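The job advert said "steady hands, patience, no experience needed", and my sister said that was the nicest thing anyone had ever written about me, so I applied.

The place was out at Wevthorpe, past the garden centre, in a unit with DRELTOV over the door and a bike rack with no bikes in it. They gave me a locker, a lanyard and a pair of hand controls that looked as if they'd come free with something. Then Cameron Menzies sat me on a stool, put a headset on me and told me to wave.

I waved. Over at the bench, a big black gripper waved back – well, it sort of lurched sideways and knocked over a tub of pens. "Smaller," said Cameron. I waved smaller. It was like having a very strong cousin who copied everything you did half a beat late.

The arm was called Plotus. I never found out why. There was another one on the far side of the building called Karunaratne, after the landlady of the man who'd wired it up, and those of us on Plotus weren't supposed to say it was the better arm, although it was. Karunaratne did tins. Tins are easy. We had gift bags.

I want you to think about the last time you picked up a paper gift bag. You didn't notice doing it, did you? I hadn't either, in thirty-odd years of birthdays. But try it through a headset with a claw on the end of your arm and you find out what an awful object it is. It's got no weight to it. It folds when you lean on it and swings when you don't. Squeeze it too hard and you've got a crease right down the side, and a creased bag didn't count. They wanted 444 good lifts, each one from the table, up, across and down into a tote, and mine would all go into the pot for Plotus to learn from.

My first morning I got 8.

"Eight's fine," said Cameron, in the voice people use about haircuts. He'd got 70 on his first day, I heard later from someone in the kitchen, and I went off my sandwich.

I went home and practised with the kitchen tongs. I'm not proud of it. I lifted tea bags, I lifted slices of ham, I lifted my sister's post out of her actual hand. She said if I came near her with those tongs again she'd move out, and I said it was her turn to do the bins, and that was us for the evening.

But the thing is, it helped! By August I'd stopped thinking about my fingers at all. I'd found out that you mustn't go straight for the bag. You come in high and a bit to one side, you let everything settle, and then you close up slowly, as if you're taking a plate off someone who's fallen asleep. Then comes the lift, and after the lift comes my favourite bit, where you do nothing. You just hang there above the table until the swing has gone out of it. I used to hold my breath. I think I believed Plotus was holding its breath too.

The ones with the white flowers were the worst of the lot, for some reason, and also the prettiest, so I always saved them till after lunch.
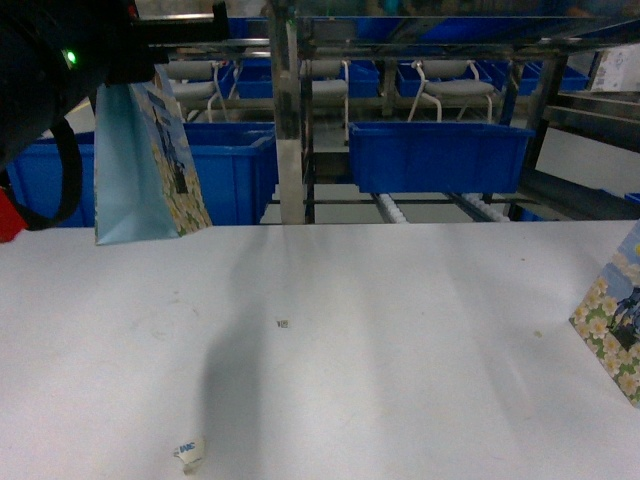

Wait for it, Cameron would say, wait for it, you're teaching it to wait as well, and if you rush then it'll be rushing in the year 2077, long after the pair of us have gone. He said that sort of thing a lot. I think he meant it kindly. I pictured some poor woman in 2077 having her niece's present snatched at by a machine with my bad habits, and I waited.

I finished my 444 on a wet afternoon, just before four. There wasn't any fuss. Cameron wrote something on his clipboard, and then he told me to take the headset off and come and stand by him, and he pressed a button on the laptop, and Plotus went by itself.

I hadn't expected to feel anything much. It came down high and a bit to one side. It settled. It closed up, ever so slowly, and lifted, and then it hung there over the table with the bag underneath it, doing nothing whatsoever, for what felt like a week.

"It's stuck," said someone behind us.

"It's not stuck," I said. "It's waiting."

And off it went, across and down, and let go. Then it did a funny little shake to the left before it came back for the next one, and Cameron frowned and said he'd no idea where it had got that from.

I knew. I do it with the tongs, to get the drips off. I asked if there was any tea going.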